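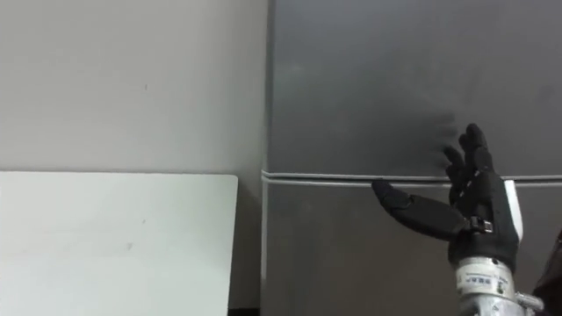

Zamness Nora 12 Follow Focus for Film and Video Sets

The Nora 12 is a manual follow focus for small and middle size film crews. It was designed by Mirjam Kälin, who worked for many years as a first assistant camera on feature films and did not find a unit that she liked at a price her productions could pay.

Focus is turned by a large side wheel with a white marking disk. The disk can be removed with one hand, and you can write on it with a dry erase pen. Two hard stops are adjustable without tools. When the stops are set, the wheel will return to the same two marks in each take, also with still photo lenses which turn without end.

The gear drive can be mounted on the left or on the right side of the rods. Changing the side takes one screw. Please do not tighten this screw with pliers, the thread is aluminum and we can not replace it under warranty.

Technical data
Weight: 779 g with wheel and disk
Rods: 15 mm, standard distance
Gear pitch: 0.8
Marking disks in the box: 12
Working temperature: from -10 to 40 degrees Celsius

What is in the box
Follow focus unit, side wheel, marking disks, one short whip, one gear ring for photo lenses, soft bag. Rods and base plate are sold separately.

Used on set
The Nora 12 was used for the whole shooting of the thriller Sunda, directed by Armelle Sabatier. The second unit had a chase in the harbor at night, with rain machines, and the camera operator Lionel Picard wrote to us after: "The wheel has no play and I could pull focus with gloves. I would like a longer whip in the box." The longer whip is now available as an accessory.

Care
Wipe the unit with a dry cloth after each shooting day. After salt water or sand, open the side cover and clean the gears with a soft brush. Put no oil on the gears. We recommend a service after up to 3000 hours of use.

Delivery and warranty
In stock units leave our warehouse in 8 working days. Warranty is two years for the first owner. For rental houses there is a different price list, please write to Wilma Bakker in the sales office.

Page updated 21/04/2019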